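Repair or Replace: Attitudes to Small Household Goods in Driltton
Project report, second-year module in Consumer Studies
Submitted by Hajnalka Bozsik and Lech Kwiatkowski
Supervisor: Josefina Olivares

1. Background

Cheap household goods are seldom repaired. A kettle with a faulty switch or a torch with a broken spring is usually put in a drawer and later thrown away. The present project examined how residents of Driltton decide what to do with such items, and whether a local repair service would alter that decision. Larger appliances were left out, as they are covered by separate collection arrangements.

2. Method

Interviews were held in 9 households between September and November. Each household was visited on two occasions. At the first visit, residents were asked to name any small item that had stopped working in the past year and to say what had been done with it. At the second, they were asked to put the same items in order of how willing they would be to pay for a repair. A short printed survey was also delivered to addresses in the Bustos district, which has around 3000 residents. The return rate was low and the survey is used here only as background.

3. Findings

Price was the reason most often given for replacing an item, but it did not explain every case. Several residents had kept broken objects for years without using them, mainly gifts or things that had belonged to a parent. Others had replaced goods that cost very little to mend, on the grounds that they did not know where to take them. Small items of mixed materials caused particular difficulty, as residents were unsure whether these could be opened, mended or recycled at all. 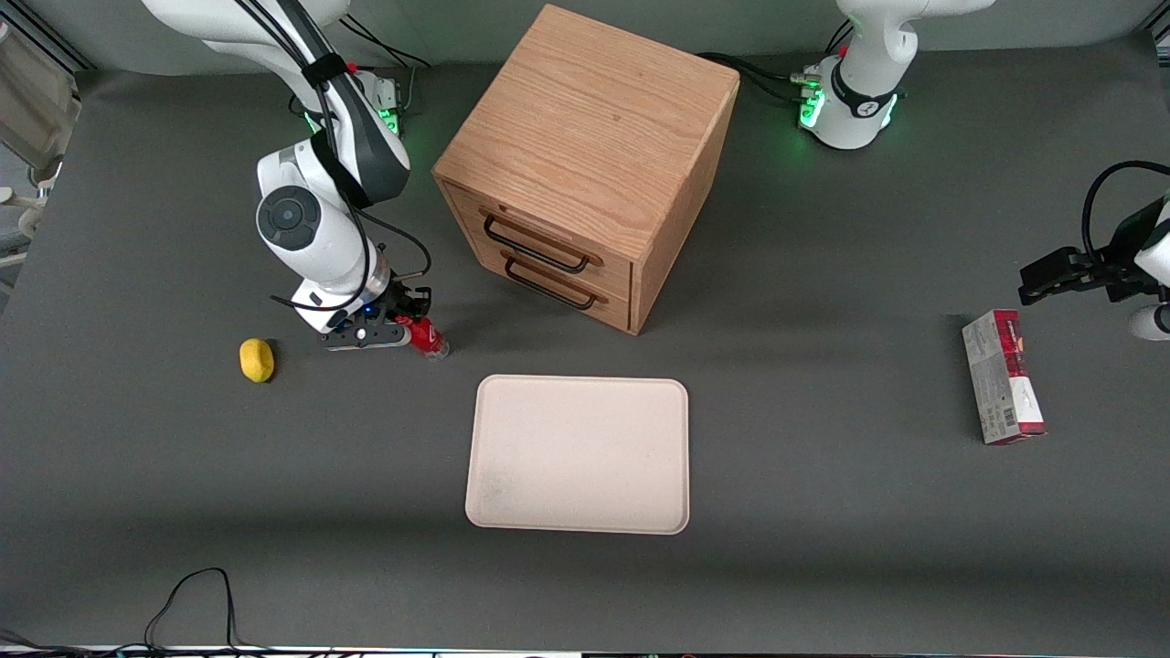
Olga Benítez felt that the question of price had been put too simply. She told us that she would gladly pay to have a thing mended if she were told the cost before handing it over, and that being asked to leave it and wait for a telephone call was what put her off. The same point was raised in 4 other interviews.

Age made less difference than expected. Younger residents were as likely as older ones to have tried a repair at home, although they more often gave up when a part had to be ordered.

4. Limits of the study

The households were found through personal contacts and cannot be taken to represent the town. Residents were also asked to rely on memory, and some corrected their first account at the second visit.

5. Recommendations

A fixed list of repair charges should be displayed wherever items are handed in. The opening hours of any future service should include the early evening. Further interviews in Bustos are advised before a site is chosen.

The authors thank Soledad Tapia for her comments on the interview questions. The questions are given in the appendix.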